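Ticket: Label printer drops jobs from the Govdale office
Product: Drunuditz print server
Opened by: Nuria Gebreyes
Assigned to: Nahom Workneh
Status: Closed

Nuria Gebreyes wrote:
Large label batches stop partway through. I sent 200 shipping labels this morning and the printer quit after 88. The queue shows the job as complete. Small jobs are fine. Restarting the printer clears it, but the rest of the batch is gone and I have to find the last number and resend.

Nahom Workneh wrote:
Please send the server log and tell me which driver version you have. Also check whether the printer is set to sleep on idle.
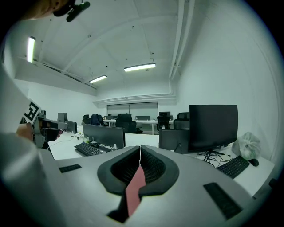

Nuria Gebreyes wrote:
Log attached. Driver is version 16. Sleep is off. I tried a different cable and a different port, same result. The Alcantara office uses the same Zovitz printer and has no trouble with batches this size.

Nahom Workneh wrote:
Alcantara is on driver 19. Your log has a spool timeout right before each stop. The old driver closes the connection if the printer pauses to feed, and the server takes that as the end of the job.

Steps:
Stop the print service.
Remove the old driver, including the package.
Install version 19.
Set the spool timeout to 90 seconds.
Start the service and send a full batch.

Nuria Gebreyes wrote:
Done. The first try failed because I had left the old package in place. After removing it, the full batch printed. Label margins went back to default, so I had to set those again.

Nahom Workneh wrote:
Margins are stored with the driver. I added that to the install notes. Closing.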